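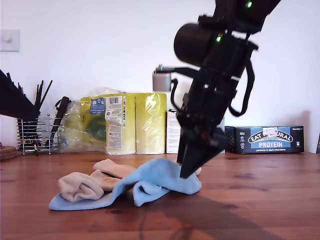 Beige and light blue fabric on the wooden table at Maëlle Arsenault's place.

Maëlle Arsenault does her laundry on Wednesday evenings and sorts it on the same table where she eats. The apartment in Drultau is 400 square feet and she shares it with Carter Lévesque, so most surfaces have more than one use.

"Shirts and pants I can do half asleep," she says. "Socks take me longer than everything else put together."

She stopped folding them into balls two years ago because the cuffs were stretching. Now she lays one on the other and folds them once. Any sock without a partner goes in a bag on the closet door. At the last cleanout the bag had 14 in it.

"Carter thinks I should throw them out after a month. I give them longer than that. One came back out of a duvet cover in January."

Lévesque has his own rule, which is that the back of the table is for storage and the front has to be clear by dinner.

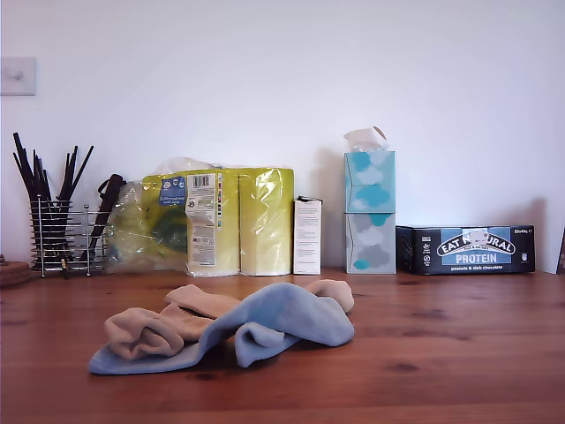

"We don't have a pantry," he says. "If I buy a big pack of toilet paper, it has to stand somewhere, and against the wall is fine. Same with tissues. I know what we're low on when I sit down to eat."

They looked at a shelf unit from Starlow last year. It was 90 dollars and too deep for the hallway, so they left it.

Arsenault would still like a proper laundry room. Until then she has the table, and she says it's a good height for her back.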